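[villis-users] Re: open day at Kavton, anyone go?

From: Wellington Rocha
To: villis-users list
Date: 30 April 2026

Went, got back late, typing this fast before I lose my notes. Sorry for the order, there isn't one.

> Could whoever made it to the Kavton open day post a few lines for
> those of us too far out? Mainly want to know:
> - was the bin picking demo live or just slides
> - what are they doing about cables on the arm
> - did anyone from Arruda show up, and did they say anything about
> the Villis driver
> - is it worth the trip next time
> We have a small cell here and are trying to decide between another
> season of fixtures or going to mixed bins. Budget is not great.
> Thanks in advance to whoever does the typing.

Live. No slides at all in the first hour, which I was grateful for. Parking is behind the building, the sign out front sends you to the wrong gate, go past it and take the second left. Coffee was OK. Badges took forever.

Two rooms open. Front room is the finished stuff, a palletizing cell in a cage, boxes go round, fine, you've seen it. They had the line speed turned down for visitors and it was still too loud to ask anything. Skip it unless you do boxes.

Back room is the one you want. Bin picking, mixed items, no fixtures. One bin, whatever they feel like throwing in it, arm takes things out and puts them somewhere else. The person running it let people in the group pick the items, which I liked. Somebody handed over a glasses case and it was refused a few times and then they moved on without making a thing of it. Good sign imo.

Software side. They plan the grasp in Kundorex and send the path over to the controller through Villis, same as most of us. Asked about the version. Current release plus a couple of local patches, they said the patches are going upstream but no date. The patches are for the reconnect problem we all complained about last August. So it isn't just us.

Some numbers, from the whiteboard, copied by hand so check before you quote me:

- 2,000 picks in their long run
- 58 of those needed a person to step in
- 3 different grippers tried before settling
- 1,000 picks between gripper inspections

I asked what counted as stepping in. Anything where a hand goes near the bin or someone hits resume. A slow pick that sorts itself out isn't counted. Fair enough but keep it in mind when you compare to your own log, ours counts slow ones too. Ours looks terrible next to theirs and I don't think it really is.

What goes wrong, according to them: things that end up flat against the wall of the bin. Then things partly under other things. Then shiny stuff. In that order. They said corners used to be the worst until they changed the approach angles, now the arm comes in more tilted and it's the walls. More tilt means the big link comes down low over the edge so you have to watch the clearance. Their rule is they teach the bin walls as taller than they are. Simple, I'm stealing that.

Cables. OK so this was the long conversation. Everything runs outside the arm, hose and wiring together, down past the wrist. They know how it looks. Internal routing was quoted and they said no, becuase every gripper change would mean pulling the lot. Downside is the loop at the wrist needs slack for the last joint to turn, and slack hangs into the bin. They limit the last joint in software so it can't wind the loop up tight. Asked if it snags. Sometimes. They check it every morning by running the wrist end to end over an empty bin and watching.

Got one picture in while it was reaching, from the copy they have up on the page for visitors:
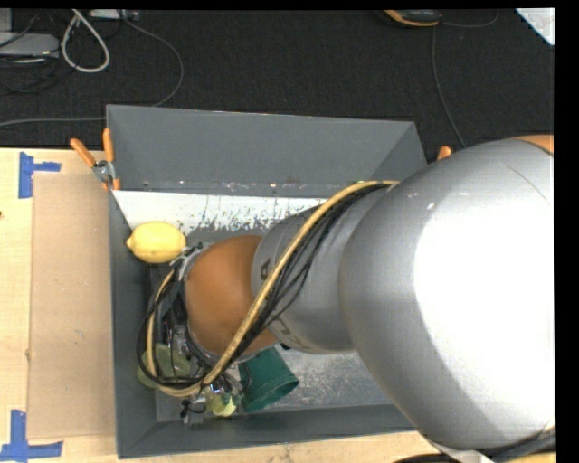

Do you need a purpose-made bin to run a demo like this?
Any rigid open bin will do, provided it is held so it can't shift and you measure where it sits again whenever it's swapped.

Back to notes. For clamping they like spring clamps, quick to take off. The tape on the table is worth copying too, blue, cheap, you can mark positions and redo it in a minute. I asked how far off the bin can be before the picks get worse and got a shrug and "you'll notice". Not super helpful.

They do fruit a lot, lemons and so on, soft enough to forgive a bad grip. Cups are harder when they're on their side, the planner wants the rim and the rim isn't always where it can get at it. On its side with the rim toward a wall is the case they hate.

Arruda: yes, two people, stayed for the back room and left before lunch. I got maybe five minutes. On the driver they said they're testing against the new controller firmware and want log files from anyone with a mixed setup. Send them through the list, not to them directly, they were pretty firm about that. I'll start a seperate thread for it. Did not get anything on pricing, didn't ask, should have.

Also asked Kavton if they'd share the item set. They will, as a list, with weights. Supposed to turn up on their download page. If it doesn't I'll nag.

Worth the trip? If you're under a couple hours away, yes, go straight to the back room and get there early, it fills up. If you'd have to fly, I'd wait and see whether they stream it, they were talking about that.

For your fixtures or mixed bins question: I'd keep the fixtures for whatever runs every day and set up one bin on the side. Old arm, cheap table, whatever you've got. Get your own count of step-ins over a month before spending anything. Happy to send our log sheet, it's ugly but it works.

Missed the safety talk at the end, had to move the car. If anybody has notes from that please post.

Wellington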